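Gruvau 6-outlet power strip review: one month on a shared desk

I bought the Gruvau strip in October after my old one started making a faint buzz every time I plugged in my laptop. I wanted something white, something flat, and something that could live on top of the desk without me hating the sight of it. Crawling under furniture to find an outlet is a young person's game and I'm done with it!

I ordered mine from Clarisia, which took its sweet time shipping but did pack it well (no rattling, no crushed corners). The desk it went to is a light wood one that gets used by whoever needs it, so the strip has had laptops, chargers and all sorts of other stuff hanging off it pretty much from day one.
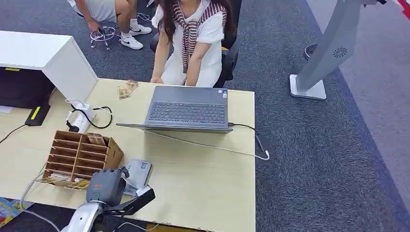

Page last changed: 22/11/2022

Okay, so the good stuff first. A white strip on a pale desk with a white cabinet at the side looks fine to me. Black cables do stand out against it, and I've given up caring. I keep ours on the cabinet side so the middle of the desk stays free for the laptop, and a charger still gets across with slack left over. The outlets are snug without being a wrestling match — my old strip needed two hands and a bad word.

What I don't love is the weight. It's light, so if you yank a plug out sideways the whole thing comes along for the ride. I stuck 2 bits of that removable mounting tape underneath and it has stayed put ever since. I also think the switch sits too close to the first outlet. A chunky plug in that spot makes it a pain to reach, and I've ended up leaving that one for skinny plugs only.

The cord on the strip itself is stiff for the first week or so. Mine kept the shape it was folded in and I had to hang it over a door overnight, which did the trick. 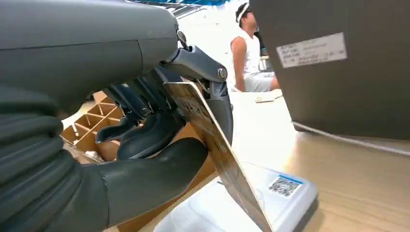

I did look at the Clonari before buying, the one with the fabric cord, and it's very pretty, but it was 16 dollars more and has fewer outlets. The Kumarasinghe clamp-on kind is probably the better pick if your desk has a thick, square edge and you never move anything. We shuffle our furniture all the time, so no thanks.

Would I buy it again? Yes, and I have one in my cart for home. Get the longer cord if it's in stock, and buy the mounting tape at the same time so you don't pay shipping twice like I did.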